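Ramberg Museum Opens Exhibit on the Ferry That Sank Politely

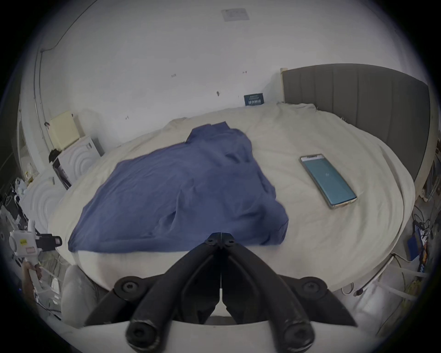
A blue cloth on a round bed with an off-white sheet.

RAMBERG, 27/10/2019 - The Ramberg Local History Museum has opened "Slow Water," a new exhibit on the car ferry Kastik, which went down at its own dock one February morning over the course of five hours. There were no injuries. Several people went home for lunch and came back to see the end of it.

The Kastik carried residents across the narrows for decades before the bridge went in, and it was late for most of them. The exhibit follows the boat from its launch, when the town band played and the ramp would not go down, through its final season, when the ramp would not go up.

On display are 218 objects and papers, including the ship's bell, four deck chairs, a drawer of unclaimed gloves and the complete complaint book. The complaint book has its own room. Visitors may turn the pages of a copy, and are welcome to look for their relatives.

"People in this town will tell you the ferry was wonderful, and we have their signed letters from the time saying it was a disgrace," said Uchenna Edet, curator of the exhibit. "We put the two side by side and left the wall text short."

One section deals with the long argument over who should have closed the sea valve. The Ibrahim and Bulent families, who both had crew aboard that winter, each lent papers on the understanding that the other family's papers would be hung no higher. The museum used a level.

The wreck was raised the following summer and sold for scrap. The wheelhouse escaped, and spent many years as a chicken coop on the north road before it was given to the museum last year. It has been cleaned. It has been cleaned again. Children may steer it.

The museum holds roughly 3000 photographs of the crossing, most of them taken by passengers with time on their hands. A selection is on view, and staff would be glad of names for the unidentified faces. Anyone who recognizes the man asleep on the life jacket locker is asked to leave a note at the front desk.

"Slow Water" is included with regular admission. The museum is at the old ferry landing, and parking is in what used to be the waiting line.

Press contact: Uchenna Edet, Ramberg Local History Museum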